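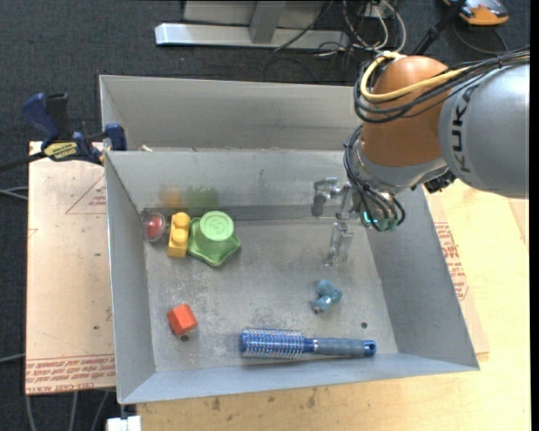 Merden's complaint was that every gripper looks good on the one object its maker picked, and that a chapter on comparing them ought to say so first. Fair enough. So, first.

Chapter 6. Comparing grippers

A fingered hand, a suction cup, a parallel jaw – same arm, same bin, same objects, or the numbers mean nothing. Mixed things in the bin: a cube, a cup, a hairbrush, something clear that the camera may well miss. Clamp the bin. Log every try, including the bad ones.

Birkell rules used throughout: 100 picks per gripper, objects put back by hand after each. Drops count as misses. Slips that recover dont.

Before you start, read the Gedeck sheet (Table 301) and fill in Form 302. Camera settings come in teh March supplement.

We use cookies to improve this site. Accept / Manage

© Gedeck Learning | Contact | Back to top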